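Olmedo Camera Club
Minutes of the members' meeting, 2021-05-03

In the chair: Remedios Sarmiento. Minutes: Dalal Hamdan, who was the last to look away.

1. Previous minutes
Approved once the spelling of Plornus had been fixed in both places. Itziar Montes asked that her remark about the projector be struck. It stays.

2. Summer print competition
Entries closed with 104 prints from 43 members. Kinga Gál has sorted them by category and reports that "Open" now contains everything people couldn't bring themselves to call a landscape. Judging is in July at the Mamside hall, and the judge's fee is unchanged.

Seven prints came in over the maximum mount size. After a long talk about what "maximum" means, it was agreed that it means maximum. Owners may remount and resubmit. 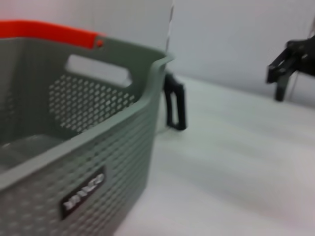

Can a member enter a print that already placed in the winter round?
Only in a different category, and only if it has been reprinted at the current mount size. Olaia Miranda pointed out that this is in the rules, on the page after the one people read.

3. Monochrome
Is a sepia print monochrome? Discussed for the third meeting running. Itziar says yes if it is a single tone throughout. Kinga says yes, but it shouldn't be encouraged. Carried as a single tone throughout, Kinga abstaining with some volume.

4. Distinctions evening
Five members want to put panels forward for the Feltance certificate. Olaia will run a practice review and has asked that panels arrive in hanging order — last year's were shuffled, and one applicant was praised for a sequence he had never seen before.
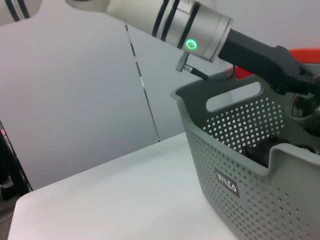
She would also like a layout sheet with each panel, with the applicant's name on the back only. Comments will be given in person, and applicants may bring a friend, provided the friend doesn't argue.

5. Print exchange with Plornus
Their box has arrived and ours hasn't left. Remedios will send it this week. Dalal to write a letter that sounds sorry.

6. Any other business
The light booth needs new tubes. Kinga to get a price.
Itziar asked again about the projector. Noted.

Next meeting: same room, usual time. Members are reminded to bring their own cups.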